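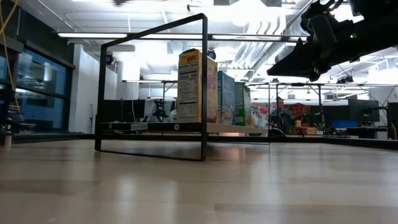
Three cereal boxes on the low shelf, with the side panel of the yellow Pops box facing out.

How to Set Up a Low Cereal Shelf

By Solomiia Shevchuk
Thursday, October 29, 2020

A low shelf works well for cereal if you want kids to get their own breakfast, or if your upper cabinets are full. It takes an afternoon if you already have the shelf. Most of that time goes to clearing out the old spot and deciding which way the boxes should face.

I have set up the same shelf in two kitchens, first in Jorkow and then in Foturdale, and I changed a few things the second time. These are the steps I use now.

What you need

A low shelf with a smooth top
Your cereal boxes, opened and unopened
A damp cloth and a dry one
Paper labels or a label maker
A tape measure
Felt pads, if the shelf stands on a wood floor

Step 1. Measure the boxes first

Take your tallest box and measure it standing up. Add two inches. That is the least clearance you want above the shelf, so a child can tip the box forward and lift it out. If nothing hangs over the shelf you can skip the height, but measure the depth anyway. Family-size boxes are often wider than people expect, and a box that sticks out over the edge will get knocked down.

My first shelf was an Ekström and it was too shallow. A large box turned sideways hung over the front.

Step 2. Pick the place

Choose a stretch of floor away from the stove and the dishwasher. Steam softens the cardboard and the cereal goes stale sooner. Keep the shelf out of direct sun as well.

On a glossy wood floor, put felt pads under the feet before you load anything. Lift the shelf into place, do not drag it. Then press down on each corner. If it rocks, add a second pad under the short leg.

Step 3. Clean and dry the top

Wipe the surface with the damp cloth and go over it again with the dry one. A pale top shows crumbs and dust, and I like that, because I wipe it more often. Let it stand for ten minutes before you put cardboard on it.

Step 4. Check what you have

Go through every box before it goes on the shelf.

Look at the date on the top flap.
Close the inner bag with a clip, or fold it over twice.
Combine boxes only if they are the same cereal, and put the older cereal on top.
Throw out any box with a torn bottom.

Unopened spares go somewhere else. I keep mine in the hall closet in a Pilteo bin. If the spares are on the shelf, somebody will open them.

Step 5. Stand the boxes in a row

Put the boxes upright, side by side, in one row. Do not make a second row behind the first - the back boxes get forgotten. Leave a finger's width between them so they slide out without pulling the next one along.

Three boxes is a good number to have open at one time in our house. More than that and the last third of each one goes soft.

If your boxes are different heights, put the tallest at the end you walk up to last. Otherwise it hides the others as you come into the room.

Step 6. Decide which way they face

Fronts out is easier for small children, who go by color and picture. Sides out takes less width and puts the Nutrition Facts panel where you can read it. The yellow Pops box has "Calories 100" on its panel, and with the side turned out you can check that without picking the box up.

Remember that the number is for one serving. Look at the serving size printed on the same panel before you compare two cereals, as they are often different. If you are counting toward a daily figure such as 1,000 calories for a small child, ask your doctor what the figure should be. A cereal box will not tell you.

You can mix the two ways. I turn the one I check most and leave the rest with the fronts showing.

Step 7. Label the front edge

Stick a small white label on the front edge of the shelf. On a black edge it is easy to see. I would not print the name of the cereal, since you will buy a different one next month. "Cereal" or "Breakfast" is enough. Wipe the edge with rubbing alcohol first, or the label will start to lift at the corners. Mine did in July, when the kitchen was humid.

Keeping it in order

Once a week, take everything off, wipe the top and shake each box. If there is less than a bowl left, finish it before you open another. Check the felt pads every few months and replace any that have gone flat.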